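Paltach landslide: where is the aid going?

Forum index > World news > Disasters and relief

saltmarsh_kev
Sun 22 December
I've been following the Paltach landslide since the first reports and I can't work out who is in charge of the relief. The last bulletin I saw said 700 homes were gone and 4000 people were sleeping in schools and sports halls. The valley road is shut below the Drelten bridge, so everything has to go over the pass, and the pass closes when it snows.

The Thibodeau appeal says it has blankets and water filters on the way. Bandoline says its lorries are being held at the border over paperwork. Does anyone know which of these is getting through?

pennywhistle2
Thibodeau is getting through, or was on Friday. My sister-in-law works for a charity in the next valley and saw their vans at the Drelten depot. They use small vans with local drivers, and the army lets those over the pass in convoy. Bandoline sent full-size lorries and those aren't allowed past the depot even with the right papers.

harbour_dues
The border story is only half of it. Bandoline loaded 40 pallets of mixed donations with no proper list of what was on them. Customs won't wave that through and I don't think they should. I worked in freight for years and a mixed load with no list was always the one that sat in the yard.

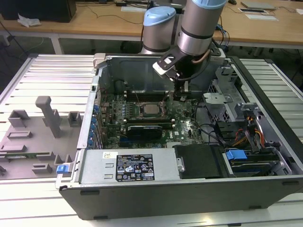
The usual way round it is to unload, sort everything on the near side and send it on under a new list. That takes people and a dry shed, and at this time of year you'll struggle to find either. If they are still stuck in January I wouldn't be surprised.

saltmarsh_kev
Thanks both. Is there any point in giving things at all, then? Our church hall is full of coats.

harbour_dues
Ask before you send anything. Money is better nearly every time. They can buy coats in the nearest town that hasn't been hit, and the shops there could do with the trade.

oldgreyowl
I don't agree with that. People say "send money" as if the shops in Drelten had stock. They were emptied in two days. When we had the floods here the cash sat in an account for months while councils argued about who could spend it. A coat is a coat. Whoever gets it is warmer that night.

harbour_dues
Only if it arrives that night. The ones on those pallets haven't kept anybody warm yet.

oldgreyowl
Fair enough about the pallets. That's bad packing, though, and you can fix that. Sort by size, one sort of thing to a box, write on the outside what's in it. We did ours like that and had no trouble.

pennywhistle2
You're both partly right I think. The Thibodeau page has a list of what they will take, and adult coats were on it when I looked this morning. Children's clothes were not, they have too many. They want boxes labelled on two sides and nothing over the weight one person can lift.

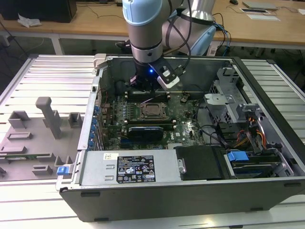 Robotic arm over the open tower, near the memory slots.

They are also asking for people who can drive a van in snow and speak the language. I can do one of those.

mudlark_jo
Can I ask about the landslide itself? One report said the slope had been marked as unsafe and the houses at the bottom were built anyway. Another said there was no survey at all. I've given £100 and I don't regret it, but I'd like to know they won't be rebuilding in the same place.

harbour_dues
There was a survey, but I've only seen it quoted second hand. The upper slope was marked and the lower part wasn't. Most of the damage was lower down.

oldgreyowl
They'll rebuild in the same place. The land is there and people own it.

mudlark_jo
Not if the insurers refuse.

oldgreyowl
I doubt many of them were insured.

saltmarsh_kev
I've emailed Thibodeau about the coats and asked where the nearest drop-off is. Will post the reply when I get one. If anybody hears whether the pass is open tomorrow, please put it here too.

pennywhistle2
Snow forecast from midday. The morning convoy is still listed.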